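Skallel alphabet blocks – review
2024-01-20

I bought these from Memby for £22 and have had them out on the table most evenings in January. They are plain pale wood cubes with raised letters and numbers, each in a coloured border.
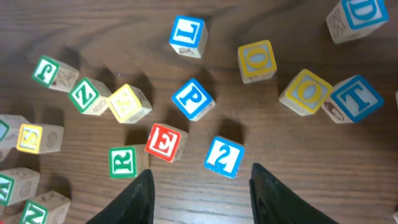 Letters, a blue 2 and a few carved sides.

The colours are easy to tell apart and the small carved pictures are a nice extra. My older Vass set had printed letters only, and those wore off.

Delivery took 14 days, too long for a small box. There is no storage bag either.

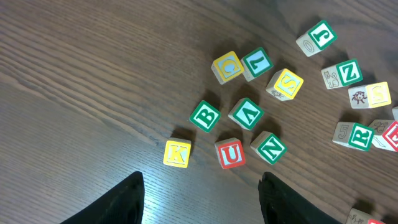
K, B, U, A and N, with more blocks behind.

Good blocks for the money – I would buy them again, but from a quicker shop.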